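Chapter 9
From Seeing to Touching: Software for Close-Fitting Parts

In the last chapter the arm moved a block from one tray to another. The block was larger than the errors in the system, and a small mistake in its position did no harm. Most useful jobs are less forgiving. This chapter takes one such job, fitting a memory module to the motherboard of a desktop computer, and works through the software that has to be in place before a robot can attempt it.

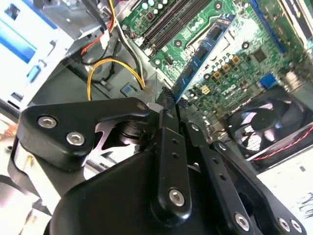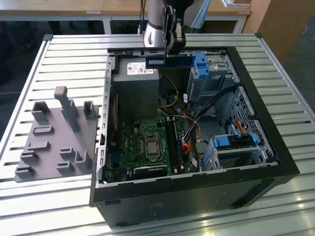

Figure 9.1 Memory modules and a desktop computer case. First picture: the wrist camera's view, with a module seated in a slot beside two empty ones. Second picture: the view across the work table, with a module held in the gripper above the case.

9.1 Two cameras, two questions

A robot that works inside a case needs to know where the case is and where the slot is. These sound like the same question, but in practice they are answered by different cameras at different times.

A fixed camera answers the first. It sees the whole case, the table and most of the arm, and its own position never changes, so its calibration can be done once and checked now and then. Its weakness is detail. Over the width of a computer case, a memory slot covers only a narrow band of pixels, and an error of one or two pixels is already larger than the clearance between the module and the slot.

A wrist camera answers the second. It travels with the hand and gets close to the board, where capacitors, latches and even printed lettering are large enough to be used as landmarks. Its weaknesses are of another sort. Part of every image is taken up by the gripper itself. The board is often seen at a steep angle. And the position of the camera is known only as well as the position of the arm, plus whatever error there is in the transform between the hand and the lens.

Writers of perception code sometimes try to choose between the two. It is simpler to use both and to be strict about which one is trusted at each stage. In the Radcombe cell, which we shall follow through this chapter, the fixed camera is trusted until the hand passes over the rim of the case. After that point its estimate is kept only as a check. If the two cameras disagree by more than a set limit, the program stops and reports the difference.

9.2 Masking the gripper

The first thing to do with a wrist image is to throw some of it away. A black gripper with bright screw heads is full of sharp edges, and an edge detector will find them long before it finds the faint line of a slot. Because the camera and the body of the gripper move together, the body always falls in the same part of the image, and a fixed mask will remove it. The fingers are harder. They move as the hand opens and closes, and the mask for them must be worked out afresh from the joint reading.

Two mistakes are common. One is to draw the mask from a single image with the hand fully open and then use it for every opening. The other is to make the mask so generous that it hides the area just past the fingertips, where the slot will be when it matters most. Exercise 9.2 asks you to measure both effects on a set of stored images.

9.3 Planning over the rim

With the case on its side and the panel off, the way in is from above. That does not make it open. There is a drive cage on one side and a power supply on another, and power cables loop across the space between them. The cage and the supply are rigid and can be modelled as boxes. The cables cannot. They bend, they lie differently in every machine, and a planner given a detailed mesh of a cable will plan confidently around a shape that has since moved.

Serra, the planner used in the examples, deals with this by giving each cable a volume in place of a shape. The volume is made from the depth data and then grown on all sides. The growth is a setting, and it has to be chosen with care. With 20 millimetres, most paths found in our test cases were safe but long, and in one case no path was found at all. With 14 millimetres every case had a path. You will see in Section 9.6 what was given up in return.

The module is part of the problem too. Once the fingers close on it, the moving object is the hand plus a thin, wide board, and the collision model must change at that moment. In Serra this is done with an attach call. Leaving it out produces no error message. The planner goes on working for an empty hand, and the first sign of trouble is a corner of the module meeting the cage.

9.4 The last few millimetres

Position control brings the module to a point above the slot. It should not be used to push the module in. If the estimate is wrong by half a millimetre, a stiff position controller will press the edge against the side of the slot with as much force as the motors allow.

The usual answer is to change controllers. Guketar, the control layer we use, runs its force loop at 2000 hertz and lets the programmer set the stiffness of each axis separately. For this task we keep the arm stiff in rotation, fairly soft along the length of the slot, and softer still across it. Downward motion is ended by a force limit with a depth check behind it. A high force at the wrong depth means that the module is standing on something, most often the key in the slot, because it has been picked up the wrong way round.

That last fault belongs to perception, although it shows itself in control. Binside, the parts record introduced in Chapter 6, stores the position of the notch for each module along with its size and grasp points. Reading the notch before the approach starts takes very little time. Section 9.5 shows where the check should go.

9.5 What you will need

The worked examples assume that you have finished the hand-eye calibration in Chapter 7 and can explain what a compliance frame is. The image sets are stored by section number. If you have no arm, all of the exercises up to and including 9.4 can be done on stored images and logs.

When you run the insertion code for the first time, set the speed to its lowest value and use a board that has already failed its tests. Keep the logs from that run, as Section 9.6 begins with them.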